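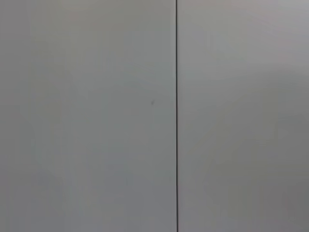 Does a four-day week save a small firm money?

Roxana Espinoza has heard the pitch for the four-day week many times, and she still isn't sold. She does the books for small firms, among them Fander, which dropped Fridays in July.

"They told me output went up," she says. "I asked how they'd measured it. There was a long pause."

What Fander had was a survey. Staff liked the extra day off, and I wonder who wouldn't. Espinoza is more interested in the invoices, which show £2428 spent on temporary cover in the first month.

"Maybe that settles down. I'd want a year of figures before I said so — and they want to announce it on Thursday."

I put it to her that people might simply be happier. She doesn't argue. "Fine, then call it a pay rise. It's 40 hours' pay for fewer hours. Just don't tell me it's free."

Would she take the day herself? She laughs. "I work for myself. Ask me again when the phone stops ringing on Fridays."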